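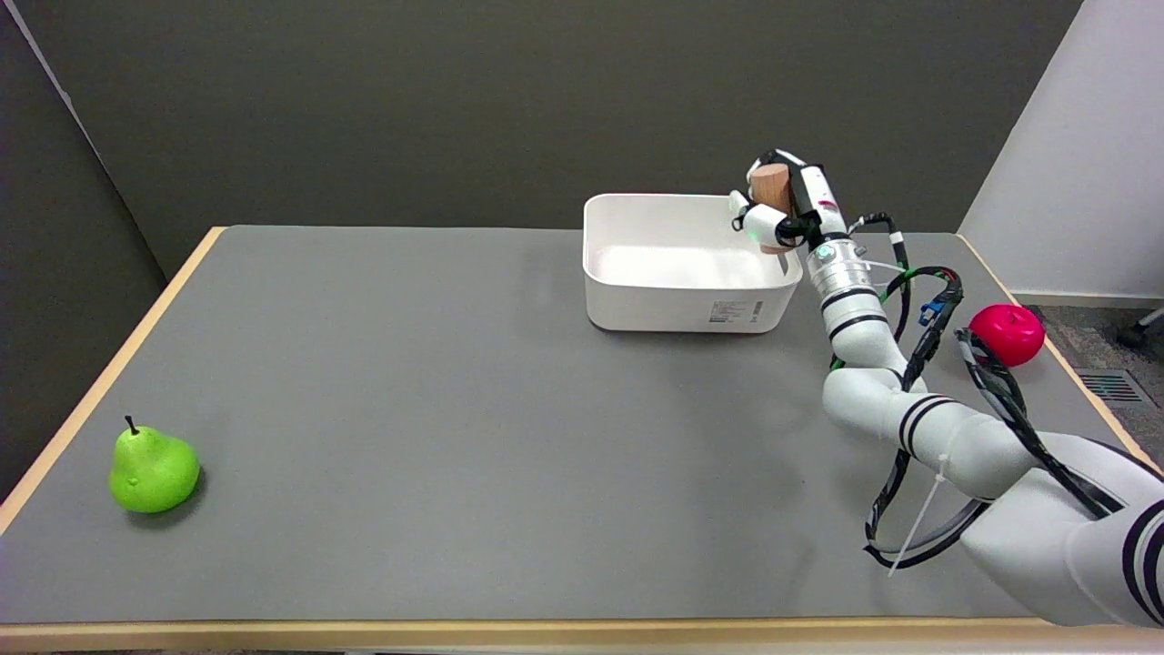
Toy pear and white plastic bin on the gray table.

Davov Rent-a-Crate review: would I move with plastic again?

I've moved four times in my adult life and every one of those moves ran on free cardboard from the grocery store. So when we finally signed for the place in Gralon, I decided to spend some money and rent the plastic moving crates from Davov instead. We took the two-bedroom package, which was $224 for two weeks, drop-off and pickup included, and it came with 50 crates and a couple of rolling dollies.

First thing: no tape! I can't tell you how happy this made me. The lids fold in from both sides and lock together, and you slip a zip tie through the hole if you want it sealed. I packed the whole kitchen in one evening (dishes, pans, the mixer, all of it) and my back was fine the next day, mostly thanks to the handles.

They stack really well too. Our movers, Wudden Van Lines, went four high on the dollies and rolled them straight up the ramp. The crew told me they load crates faster than boxes, and we got charged for one hour less than the estimate, so that paid back a chunk of the rental right there.

Now the grumbling. The crates come in one size only. Great for books and pantry stuff, useless for lampshades, comforters or my husband's ridiculous collection of framed concert posters. I ended up buying 8 wardrobe boxes on top of the rental, and those aren't cheap. Also, a full crate of books is HEAVY. Fill it halfway and put sweaters on top.

Drop-off was supposed to be at 8 in the morning and the truck showed up closer to lunch. No call, no text. When I phoned, the woman at the desk was very nice and knocked the fuel fee off my bill, but I'd taken the morning off work for it. Pickup went much better, they were in and out in ten minutes.

One more thing to watch is the return date. Two weeks sounds like plenty until you're standing in a new house with crates in every room. Extra days are billed per crate, so unpack the bedrooms first and leave the garage junk for last in your own bins. A friend used Ramasamy Movers for her crates in September and got three weeks for a bit more money, and I'd probably price that out next time.

Overall I'd give Davov four stars out of five. I'd rent from them again for a local move, with fewer crates and a few big boxes set aside for the awkward stuff.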